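Recording book-to-cabinet examples with the hand-held gripper

Vendors say more examples fix everything. I doubt it. Our first 900 at Uscombe taught the policy very little, and 271 of them had to be thrown out.

1. Open the cabinet door fully before you start recording.
2. Set the books on the table within reach of the fingers.
3. Check that the markers on both finger plates are in view.
4. Pick up one book, shelve it, let go, stop.
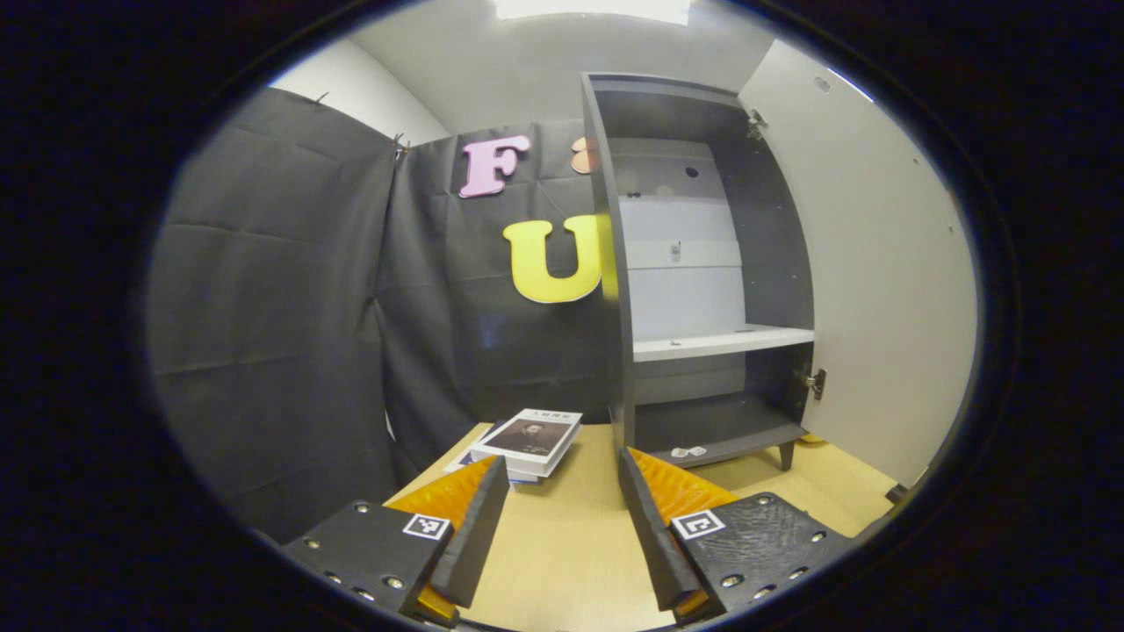
Subira Swai thinks step 1 is a cheat, and that a policy which never meets a half-closed door will fail at the first one. Fair enough. Record those as a separate set.

Move the stack every 5 takes. Don't trust a success rate measured on the same table you trained on, whatever the Cinum manual claims.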